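Undbridge is a note-taking and outlining program for desktop computers, published by Sfeir. It stores each note as a plain text file and keeps the links between notes in a separate index. The publisher describes it as a "thinking environment," a phrase it has not defined.

The program grew out of Floltley, an older outliner whose file format it can still open. Sfeir states that imports are lossless. Users on the support forum have reported missing link labels in outlines of more than 2,000 notes, and the claim has not been independently tested. 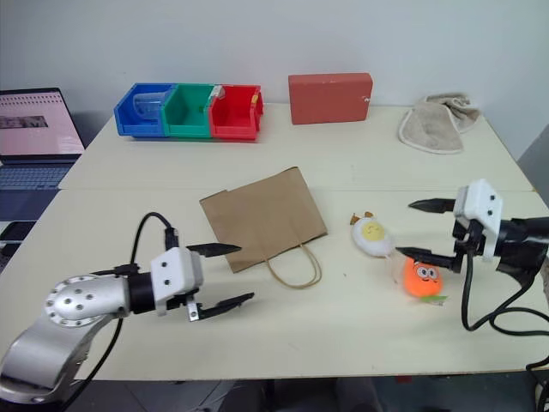 White tabletop with a paper bag between two grippers.

Version 10, released in October, added automatic link suggestions. According to the release notes, 69 testers took part in a trial and accepted 90 percent of the suggestions. The notes do not say how testers were chosen or whether the accepted links were kept.

A plug-in called Ititz adds a map view. It is often listed as a built-in feature, though it is sold separately and has its own license.

This article was last revised on 13 December 2020.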